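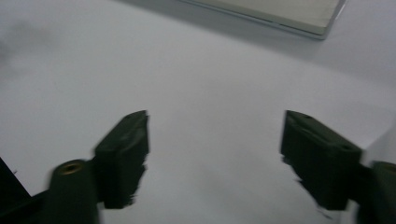
By Kaja Venckus
Monday, September 16, 2019

Heike Reuter spends most of her working day holding a gripper in her hand. It has two dark green fingers and a camera that looks down between them, and she uses it to show a robot arm how to pick things up from a table and put them on a tray.

"You do the task the way you want it done," she said. "Then you do it again. The arm gets trained on what the camera saw and how the fingers moved."

Reuter joined Soltar in January, after six years of packing orders at a warehouse. She had never worked with robots. Her first week went to learning how to slow down.

"I was too quick. My hands knew the job, so I didn't think about it. Mattes played one of my runs back and you couldn't see where I had decided to close the fingers."

Mattes Wunderlich runs the training side. Before the hand-held tool, his group drove the arm by remote control, with an operator at a desk holding a pair of handles. He still uses that method for anything heavy.

"With remote control you know the arm can make the move, because the arm made it," he said. "By hand you can reach in ways it can't. We throw those runs out. Last month it was 13 out of 200."

The hand tool is faster, though. Reuter records a run in 17 seconds on a good day – the same move took her about 43 by remote control.
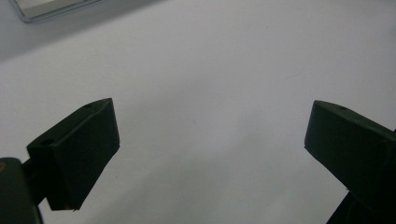 The hand-held gripper, fingers open, over the white work table.

I asked her what makes a bad demonstration. She said hesitating over the table is the worst, as the arm learns to hesitate too. Fixing a poor grip is fine, and Wunderlich asks for some of those on purpose.

"If it only ever sees perfect pickups, it has no idea what to do after a bad one," he said.

Reuter's wrist gets sore by the afternoon, and she now switches hands after lunch. Her left-handed runs are kept in a separate folder. Wunderlich has not decided whether to use them.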